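Drakirard Community Repair Program
Progress report to the Saltel Fund, 18/12/2018
Prepared by Jarmila Čierny

The repair program has now run for two quarters from the Polat Street workshop. Residents brought in 408 items, mostly lamps, bicycles and small kitchen appliances. Of these, 67 could not be fixed and went to the recycling center.

Spending is within budget. The largest cost was rent, followed by spare parts. The parts line will run over slightly in December – bicycle chains went up in price – and we plan to cover this from the training line, where one course was moved to next year.

Tuncay Akbulut has taken over the booking desk. Waiting time for electrical repairs is still three weeks, which is too long. Haziq Mandagi will start as second electrical repairer in the new year.

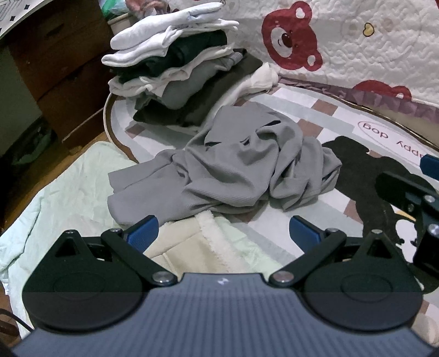 Round screw heads, silver in color.

Still open: the insurance renewal, and the lease on the storage room. Serpil Coşkun is dealing with both and will send you the signed copies.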